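# About us

Hello, and thanks for clicking on the page most people skip! 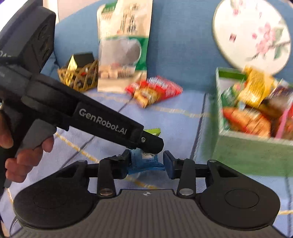
I'm Anouk Kuipers and I run Pamlow, a small language school for grown-ups who want to learn Dutch. I started it in my front room with one pupil, a pot of coffee and a grammar book I didn't much like (I still don't, and it props the back door open in summer). We've moved twice and got a bit bigger, but I've never wanted the place to feel like school. People talk more when they're comfy, so a good part of the talking goes on from a sofa – a blue one with a pale blue woven cloth over the seat – and beginners usually learn "blauw" before they learn to count to ten.

We teach in small groups, mostly in the evenings, with a slower class on Tuesday mornings for people who'd like more time and more biscuits. Over 200 people have done a course with us so far. Some were moving to Utrecht or Groningen for work, some had married into a Dutch family and were tired of smiling through birthday parties without following a word. One man only wanted to read his grandmother's letters. He got through the lot and then signed up for the next level, which pleased me no end.

## Who teaches what

I take the beginners. I love beginners! That first evening when somebody orders an imaginary cheese sandwich and gets an imaginary cheese sandwich back is still my favourite bit of the job. I grew up near Zwolle, came to England for what was meant to be a year, and my mother has stopped asking.

Koen Van Dijk has everyone else. He used to write manuals for a firm called Dremeck, so he's very good at explaining things in the right order, and he's stricter than me about word order too (you'll thank him later, though perhaps not during week three). He also runs the reading group, which has just finished a long crime novel and is arguing about what to read next. I'm staying out of it.

## How a course works

A course is 12 evenings, an hour and a half each, and costs £224. That covers your printed notes and all the tea you can drink. You don't need to buy a textbook. We write our own lessons and change them whenever something falls flat, so if you've got an old set from a friend it may not match.

There's homework, but not much. I'd much prefer you did ten minutes most days than two hours in a panic before class. We've put together a list of 700 everyday words that we think are worth knowing first, and you'll get that on the first night. Please don't try to learn it all by the second. Someone did, and couldn't look at a piece of paper for a fortnight.

If you miss a week, just tell us and we'll send you the notes. If you miss three, Koen will ring you up.

## Finding us

We're upstairs at 44 Dijkstra House, over the Fakeck shop. The bell is the lower of the two and you do have to lean on it. There's no lift, I'm sorry to say, so if stairs are tricky, let me know and we'll sort out a ground floor room for your group.

New beginners' groups start in January and again after Easter. If you're not sure which level you are, come up for a chat first – it's free, it takes twenty minutes, and I'll put the kettle on.

Tot ziens,
Anouk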